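How Long Do School Computers Last?
Project report by Noeline Wihongi and Rhys Partington

2. Method

We asked the office at Skallow for the repair log, which covers 156 desktop computers in the library, the labs and the staff rooms. Each entry gives the date of purchase, the fault and what was done. Some entries only say "fixed," and we left those out of the fault table but kept them in the age table.

We also sent a short survey to students and staff in October and got 79 replies. Kohei Ogura helped us sort the answers into groups.

3. Results

Slow startup was the most common complaint in the survey, but it hardly appears in the log. People seem to put up with it — or they move to another desk. The log is mostly failed drives, noisy fans and power supplies.

Machines bought for the library were replaced sooner than those in the labs. We expected the opposite, as the labs are used for heavier work. Bence Sipos, who keeps the log, thinks the library ones are left on overnight more often. We could not check this.

4. Repair or replace

Adding memory was the cheapest upgrade in the log, and most of the computers that got it stayed in use for at least another school year. 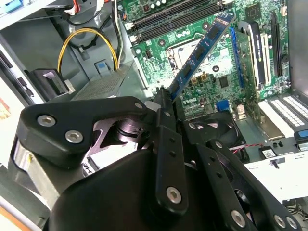
Drive replacements cost more and took longer, mainly due to copying files. We did not include the cost of staff time, so our repair figures are too low. A second project could ask staff to write down their hours for one term.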